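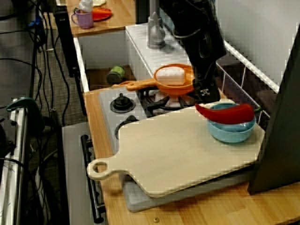
How to keep a play kitchen tidy when the counter is so small?
Posted by Thắng Nghiêm, April 13, 2024

Hello all. We have a play kitchen with a light wooden countertop, a white stove and a small sink. The problem is the big cutting board. There is no good place for it, so it ends up over the stove and then the bowls and vegetables go on top of the board. Small things also go down to the lower shelf beside the stove, like the green can. Should I buy a smaller board, or is there some better way to store everything? English is not my first language, sorry for mistakes.

Drirkinness
Buy smaller board. Problem solved.

Ladefoged
I had the same trouble in March with our set. The board has a hole in the handle, so you can hang it. I put 2 adhesive hooks on the side wall of the kitchen, one for the board and one for an apron. Please check that the hook is low enough for the child – ours was too high at first and I was the one who had to bring the board every time.

For food pieces I use one shallow tray. Everything like peppers goes in the tray after playing, and only one pot may stay on the stove. Plates and cups we keep on another shelf, not on the counter.

Thắng Nghiêm
Thank you, I did not think about the hole! I will try the hook first – the board is nice and I prefer to keep it.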